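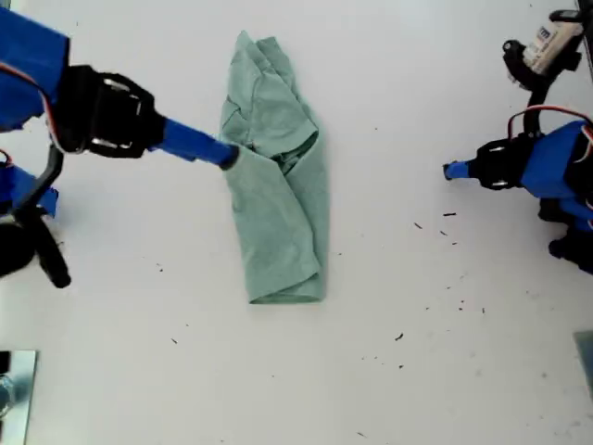 Folding T-shirts on a table: revised method

I have changed the way I fold T-shirts twice since last July, and Lalit Tiwari has asked me to write the current version down before I change it again. It applies to plain short-sleeved cotton shirts. Anything with a collar or a zip needs a different sequence and I will leave that for another post.

The surface matters more than I used to think. I folded on the bed for years, and a mattress gives way under the hand, so the edges drift while the cloth is being smoothed. A hard, flat table is better. White is a good colour for it: a pale green shirt still shows its outline, and the shadow along a raised crease tells you where the cloth is lying in more than one layer.

Start with the bunched shirt. Do not shake it out. Look for the hem first, as it is the longest straight edge on the garment and is usually easy to pick out even when the rest is in a heap. Then find a sleeve seam. With one point on the hem and one on a sleeve you know which way up the shirt is, and you can draw it open along its length.

Next, open it across the width. I pull outwards from both sides at the same height, a little below the armpits, with an even pull. If one side leads, the body of the shirt twists and a diagonal crease runs from the shoulder towards the opposite hip. Diagonal creases do not come out by pressing down on them. Go back to the side seams and pull again.
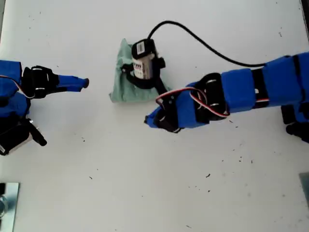 The twist is also the main reason I gave up the quick method, where you pinch the shirt at two points and flip it over in one movement. Raimonds Uibo can do it reliably. My own results were fine with new shirts and poor with old ones, whose side seams have usually crept round towards the front after a lot of washing. On those, the seam is no guide to the true edge, and the fold has to be set by the collar.

Once the shirt is flat, face down, the rest is short:

Fold one side in to the middle of the collar and turn the sleeve back on itself.
Repeat with the other side.
Check that the two long edges are parallel.
Bring the hem up to just short of the collar.
Fold in half again.

The finished width on my shelf is 270 mm. I cut a piece of card to that size and used it for a month or so, then stopped needing it. Rizwan Pirzada prefers a narrower fold, stood on end in a drawer. For that you need one more fold, and thin cloth tends to slump.

One point remains open. Smoothing with the flat of the hand pushes air and slack towards the hem, but on light jersey it also stretches the cloth slightly, and the hem then sits at an angle. I now smooth only from the centre outwards — short strokes, little pressure — and leave small wrinkles alone. They end up inside the fold.
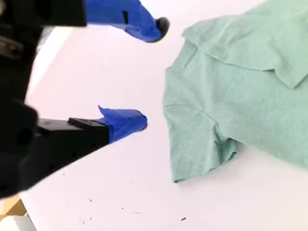
The light green shirt on the white surface.

Long sleeves next, when I have settled what to do with the cuffs.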